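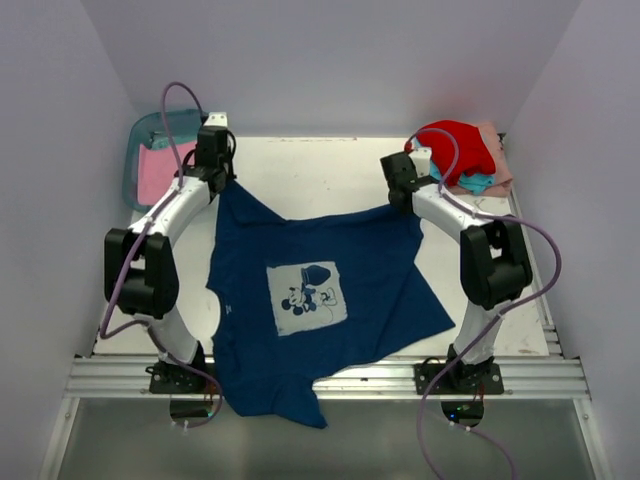
Fig. 4 – Both arms holding a T-shirt at the folding table.

4. Daily running of the Sekell folding cell

Read this before your first shift beside it. The sales sheet says the cell "frees up" staff. Our experience at Gremeck is that it moves the work about, so plan your rota on that basis.

4.1 Starting a batch
1. Check that the table is clear apart from the bin and the waiting pile.
2. Press Home and wait for both arms to stop.
3. Enter the batch size. The menu allows up to 200; we suggest 100 until you trust it.
4. Press Run and stay within reach of the stop button for the first 5 garments.

CAUTION: Do not reach in to straighten a sleeve while the arms are live. Press Stop first, every time, however small the crease.

4.2 Edges and hems

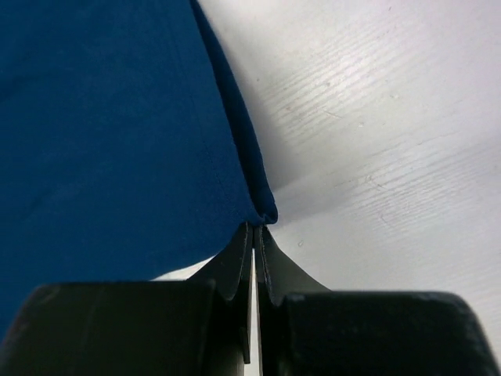 Thick hems are where most of our stoppages come from. If a grip is missed 3 times running, the cell pauses and calls an operator. Clear the fault, lay the garment flat by hand and press Resume.

NOTE: Those calls count as work. Log them. Managers looking only at the output screen will see a machine that runs itself.

4.3 Stacking

5. Leave free space on the table beside the bin.
6. Take folded items out before they reach the rim.
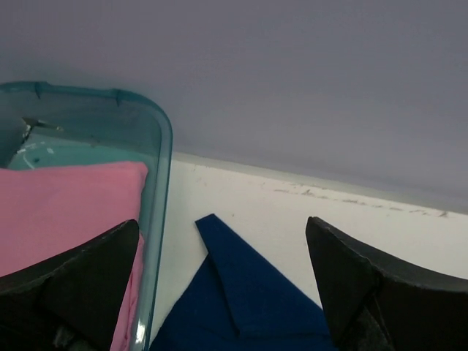
Thilini Siddiqui objects that step 6 ties one person to the cell all shift, and that she got through more when she folded at her own table and could chat. Her point was put to the supplier in July and has had no answer yet.

4.4 Who does what

7. Name one operator per shift. Sharing the job between two people who also have other duties did not work for us.
8. Swap operators at each break – watching is more tiring than folding. 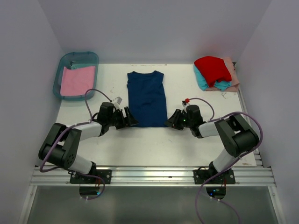

Vests and other plain shapes are the fairest test for a new operator, so begin training with them. Do not let anyone set a target from those results. Mixed loads are slower, and the targets should come from mixed loads or wait.

Related sections
Changing the gripper tips
Fault codes and what they leave out
Pekero table: cleaning and wear
Talking to staff before installation

5 comments | 3 shares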